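Room Inspection Checklist: Hall and Upper Level
Site: Garnard house, unit 12
Checked by: Géza Farkas
Date: 2022-11-11

1. Railing, upper level. Black metal, horizontal bars. I pushed by hand at each post and it did not move. OK.
Comment: horizontal bars are easy to climb for small children. Please tell this to the guests before arrival.

2. Ceiling light. Works, no flicker. OK.

3. White mirror with carved flowers. The glass has no cracks. Fixing to be checked again.
Comment: the mirror is heavy, and I did not find the paper from Pekus about the wall fixing. Until we have it, do not lean on the ledge and do not hang anything on the frame.

4. Tall open shelving, white. Upper cubbies are empty, keep them so. Not OK.
Comment: I could not find a wall bracket. Heavy things only on the low shelf. Bracket is ordered from Iline, order 2538.
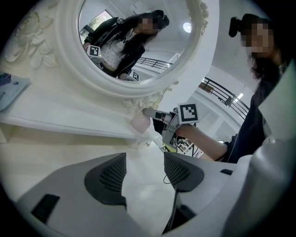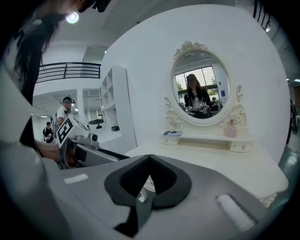

Items 3 (first photo) and 4 (second photo). The railing of item 1 is in both, in the first one directly and also by reflection.

5. Floor. Dry and even on the day of checking. OK.
Comment: no loose rugs, please. The last one was slipping.

6. Walking way to the door. Must be free for 600 mm at minimum. OK, measured at the narrowest place.

7. Smoke alarm. Test button pressed, sound is good. Battery was changed in April.

Open points: 3 and 4. Mrs. Mokoena has the key for the upper level, and she must be called before the bracket is mounted.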